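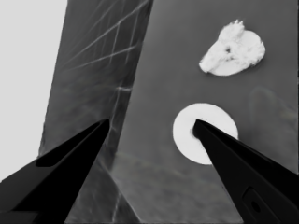
*Posted to the Genero sim list by Lesego Venter, Friday, 4:40 pm*

Hi all,

Sorry for the slow answer, I had this half written on Tuesday and then the render queue ate my week. Quoting the earlier message so people who joined this month can follow along:

> Lesego, a couple of us have been loading the Duso batch and we're confused about what counts as an episode. The index says 2129 but the folder we pulled has fewer than that. Are the missing ones failures, or did our download stop early?
>
> Also, is there a reason the wrist view is gray? Our own sim set is all color and I'd like to mix the two without the model learning "gray means Duso." And what are the white things supposed to be? The labels just say obj_a and obj_b, and we were hoping to write proper instructions for them.
>
> Last one: do you want us to keep the episodes where the fingertip comes down on an object before the grasp starts? We've been throwing those out.

OK, taking these in whatever order I feel like!

The count first. Your download is fine. The index lists every episode that was started, all 2129 of them, and the folder only has the ones that got a label, so you should be seeing 1862. The rest are mostly runs where the operator hit reset in the first second or two, plus a bad afternoon when the Ibarra scene file got saved over and the table loaded sideways. I kept those in the index so the numbering wouldn't shift under people who had already made their splits. I should have put that in the readme, and I will.

The gray. The wrist view in this batch is rendered in grayscale, the whole thing, fingers and table and all. We did it to keep files small and I'd make a different choice now. If you're mixing with a color set, please convert yours to gray for at least part of training, or you'll get exactly the problem you're describing. I tried the mix with no conversion in January and the policy was great on one set and hopeless on the other, and I spent way too long blaming the learning rate.

The white things. obj_a is the flat round one and obj_b is the lumpy one. I'd love to tell you what they're meant to be, but the asset names got stripped on export and the guy who picked them has moved on to the Detora project. So when you write instructions, please stick to what a person would say if they were just looking at the picture. "Pick up the white disk" is good. "Pick up the fluffy white lump" is good. "Pick up the cotton ball" is a guess, and "pick up the heart" would be fun but it's only sort of heart-shaped (I see a kidney, my officemate sees a heart, we have stopped discussing it). Two wordings per episode is plenty, and they don't need to sound clever. Short and plain beats fancy every time I've tested it.

While you're at it, "the white one" is no good at all when both of them are in view. I found a bunch of those in the last round of labels and a few were mine. Use the shape, or use the position - "the one farther from the hand" works fine if it's true when the episode starts.

The early contact ones: please keep them!! I know they look like mistakes. You get the right finger down on the disk and the left one still out over the seam where the gray surface meets that tall scratchy panel, and it seems like the operator has botched it. But thin flat things are hard to grab, and people come at them in all kinds of odd ways. If we only keep the tidy approaches, the policy never learns what it looks like when one tip is down and the other is still open. I'd much prefer you tag them than toss them. Use "early_touch" in the notes column and I'll make sure the loader reads it. If you've already deleted some, the originals are all still on the server, so just pull those again.

What we're actually short on is the reverse case, where the lump is the target and the disk is sitting closer to the hand. Operators keep going for whichever thing is nearest, me included, and then relabeling the episode to match what they did. That's handy for the numbers and terrible for teaching the model to listen to the instruction. So if you have an hour next week and the teleop rig set up, that's where I'd spend it. Read the instruction out loud before you start, it feels silly and it helps.

I'm pushing the new readme tonight if the server lets me. Send me the episode numbers for anything weird and I'll look on Monday.

Lesego

P.S. Somebody asked off-list whether the scratches on the panel are a texture bug. They come with the material, so please don't file it again, but do leave those episodes in.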